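Textiles and Clothing Care
Unit 8: Woven Fabrics and Wrinkling

A woven fabric is made of two sets of yarns crossing at right angles. The warp runs the length of the loom and the weft goes across. Plain weave passes over one and under one. Twill steps over by one yarn on each row, so a diagonal line shows on the surface.

Wrinkles form when fibers are bent and stay bent. Cotton and linen crease easily. Wool springs back if it is hung up overnight. Polyester resists creasing but will hold a hard crease set by heat.

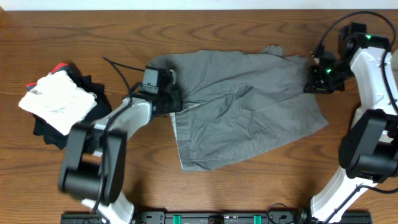 Katiyar

Creases in a piece of gray woven cloth often spread out from one deep fold. When pressing, open the deep fold first and work toward the edges. Move the iron along the warp or weft - a diagonal stroke can stretch the cloth.

Thread count

Count the warp and weft yarns in one square inch and add them. The Lunville sample in your swatch packet has 74 warp yarns and 49 weft yarns, a count of 123. Counts of 600 and up on a package often come from counting each ply of a yarn separately.

For the lab

Bring the swatch packet, a pick glass and a ruler. Cut one square from the Grunwood sample, crush it in your fist for a minute, then lay it flat and sketch the creases. Repeat with a damp square. Label both sketches with the fiber and weave.

Reading for December: the handout on finishes, sections on starch and resin. Sketches are due at the start of class.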